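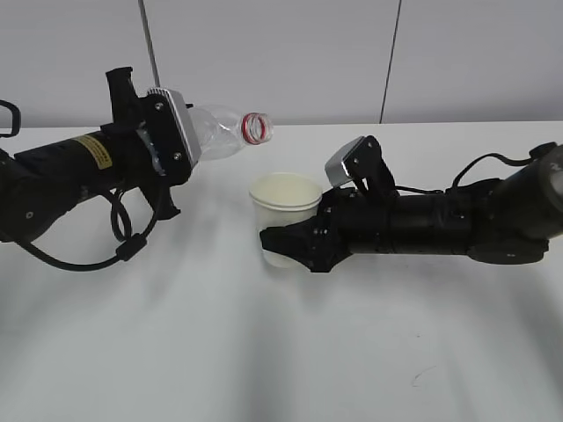 Bench notes, pouring and cups, January

Third page on this. Picking up from the list Guangming left taped inside the cabinet door.

Cups first. We have two kinds of white paper cup in the store now, the Plorovel ones and the older Matar ones from the back shelf. Side by side they look the same. The Matar cup is softer in the wall and gives when you hold it low down. The Plorovel cup stays round. I weighed one of each dry and couldn't tell them apart on the kitchen scale, so the difference must be in how the seam is glued.

Filled each to 310 ml with tap water and left them standing on a paper towel. After 40 minutes the towel under the Matar cup had a damp ring. Plorovel towel dry. Repeated with fresh cups, same thing. After that I stopped using Matar for anything with liquid. They can go to holding screws and pens.

Pouring. Clear plastic bottle held on its side, neck dipped slightly, mouth just above the rim of the cup and a little to the left of it. The red ring stays on the neck after the cap comes off. I had been cutting these rings off with side cutters and Dirceu asked why. No good reason. Left on, the ring makes a decent mark for where the neck is against a white table, and the clear plastic is hard to judge otherwise.

What I have for the pour so far:

A full bottle glugs if it is tipped too fast. The water comes in lumps and the first lump goes over the far side of the cup. Start shallow and wait for the stream before tipping further.

A half-full bottle is the easiest. Runs smooth nearly the whole way.

The last bit always clings behind the shoulder. To get it out the bottle has to go steeper than I like, and the ridges in the wall hold drops. I'm leaving the last bit in from now on and writing down the poured weight instead of the bottle's label volume.

Keep the cup supported low. Held near the rim it goes oval and the stream catches the edge.

Ran 30 pours after lunch with the Plorovel cups. 14 left some water on the table, most of those in the first stretch while the bottles were full. Once I began topping the bottles only to the shoulder the spills nearly stopped. I didn't keep the two groups separate on the sheet, which was careless. Next set gets a column for fill level.

Wiping down. The white top is matte and drops hardly show on it, especially where the shadows fall. Easiest check is to run a dry hand across it or lay a sheet of blue towel flat and lift it. The Relamden cloths leave lint, the lint ends up in the cups. Use the blue roll.

Guangming wants food coloring in the water so spills can be seen. I'm against it until we know whether it stains the top. Put a drop on the underside near a corner at 4:20 and will look at it tomorrow morning.

Supplies: Plorovel cups down to the last sleeve. Dirceu is ordering from Londetti, asked him to get the same size and not the next one up, the rim is wider and none of the marks will fit. Also caps. We have plenty of bottles and hardly any caps because they get thrown out with the wet towels. Put an old jar by the sink for them.

To do
Redo the 30 with a fill level column
Weigh cup before and after each pour, dry the outside first
Look at the coloring spot
Move the Matar cups to the hardware shelf and write DRY USE on the sleeve
Ask Guangming where the second measuring jug went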